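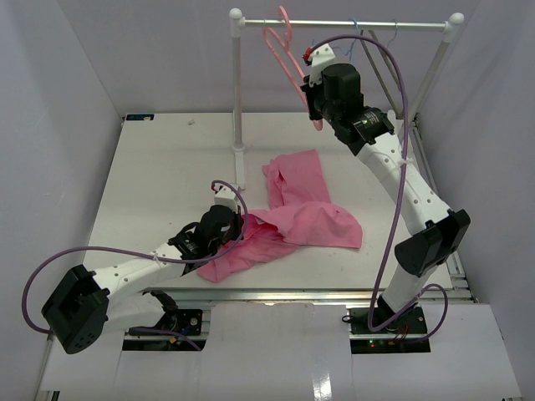 Es-tu vraiment « visuel » ou « auditif » ?

Tu as peut-être déjà rempli un questionnaire de ce genre en classe. On te demande si tu préfères regarder un dessin, écouter une histoire ou bricoler. Tu coches des cases, tu comptes tes points et on t'annonce le résultat : « Tu es un visuel ! » Ton voisin est auditif. La fille de devant est kinesthésique, un mot compliqué pour dire qu'elle apprendrait mieux en bougeant.

C'est amusant. Est-ce que c'est vrai ? Là, il faut se méfier un peu.

Aimer et apprendre

Le questionnaire te demande ce que tu aimes. Tu peux aimer les schémas, moi j'aime bien les chansons, et tout le monde a le droit d'avoir ses goûts. Seulement, la théorie va beaucoup plus loin. Elle dit que si l'on donne des images aux visuels et des sons aux auditifs, chacun retiendra mieux sa leçon.

Comment le vérifier ? On prend des élèves des deux sortes. On donne à la moitié de chaque groupe une leçon en images, à l'autre moitié la même leçon à écouter. Ensuite, tout le monde passe le même contrôle. Si la théorie est juste, les visuels doivent gagner avec les images et les auditifs avec le son. Des chercheurs ont fait des expériences de ce type, et quand elles sont bien faites, on ne trouve en général pas ce résultat.

« Mais l'appli l'a prouvé ! »

Une application qui s'appelle Flallix propose un test en 6 questions. Sur sa page d'accueil, on lit que 1 188 enfants l'ont essayée et que 526 « se sentent plus forts à l'école ». Impressionnant ? Regarde mieux.

D'abord, 526 sur 1 188, cela fait moins de la moitié. Et les autres, que pensent-ils ? La page n'en parle pas. Ensuite, se sentir plus fort et avoir appris quelque chose, ce sont deux affaires différentes. On peut se sentir très fort en tables de multiplication jusqu'au moment où le maître demande 7 fois 8. Enfin, celui qui donne le chiffre est aussi celui qui vend l'abonnement. Il ne ment pas forcément, mais je voudrais entendre quelqu'un d'autre.

Pourquoi tant de gens y croient

L'idée est gentille. Elle dit que chacun est différent, et ça, c'est exact. Elle donne aussi une excuse bien pratique : « J'ai raté ma dictée, normal, je suis visuel. » Le danger est là. Un enfant à qui l'on répète qu'il n'est pas auditif peut finir par ne plus écouter.

D'ailleurs, essaie d'apprendre où se trouve la Loire sans regarder une carte. Ou de reconnaître une flûte sur une photo de flûte. Souvent, c'est la leçon qui décide s'il faut des yeux ou des oreilles.

Fais le test toi-même

Choisis deux listes de mots aussi difficiles l'une que l'autre. Lis la première en silence, fais-toi lire la seconde. Attends 3 heures, puis écris tout ce dont tu te souviens. Recommence un autre jour en échangeant les méthodes. Attention, une seule personne, c'est trop peu pour prouver quoi que ce soit, et ton résultat peut venir du hasard. Le mien aussi.

Et si tu cherches un truc pour ta prochaine leçon : ferme le cahier et essaie de la réciter de mémoire. Cette méthode-là a été testée bien des fois, et elle s'en sort plutôt bien. Vérifie quand même.

Damián Hinojosa

Ce site utilise des cookies pour mesurer son audience. En poursuivant votre navigation, vous acceptez leur utilisation. Accepter / Refuser / En savoir plus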